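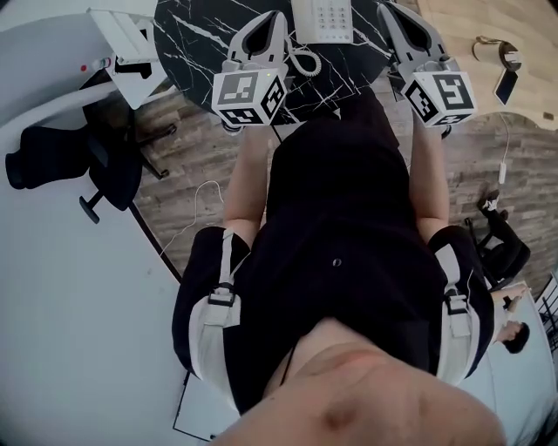 **Odwood Salon Group – Color Department**

### Looking after color between visits

Most color fades faster in the first two weeks than at any time after that. What you do at home in those weeks makes a big difference to how your hair looks by the next appointment.

Wait 2 days before the first wash. After that, wash every third day if you can, with lukewarm water and a shampoo made for colored hair. People with fine hair often find that too long between washes. A dry shampoo at the roots will help, but brush it out at night.

Reds and coppers lose the most. If you have either, book a gloss at 6 weeks. Browns can usually go to 9, and soft highlights can go longer if you don't mind some regrowth. Gray coverage depends on your parting and how fast your hair grows, so ask at the desk and we will look at your card.

Hard water is a common problem for clients on the Nicholas side of town. It leaves blondes dull and a little yellow. A purple shampoo once a week is enough. Used every wash, it can leave a gray or lilac cast on the ends, and we have had several of those to fix since January.

Go easy on heat. Set straighteners lower than you think you need and make one slow pass per section. Use a heat spray first and let it dry before the iron goes on.

Swimmers should wet their hair with tap water and work in some conditioner before getting in the pool. Rinse again straight after.

**Product change.** We have stopped stocking the Flalel mask in the large tub. The Flullero repair mask has taken its place on the shelf at both desks – leave it on for 14 minutes, mid-lengths and ends only. If you have an unopened Flalel tub bought from us, bring it in and we will swap it.

**Patch tests.** If your last color with us was more than 6 months ago, you need a new patch test at least 2 days before your appointment. It takes a few minutes and there is no charge. Come in any time before 4 p.m. and ask for Sarmīte Žukauskas or whoever is on color that day.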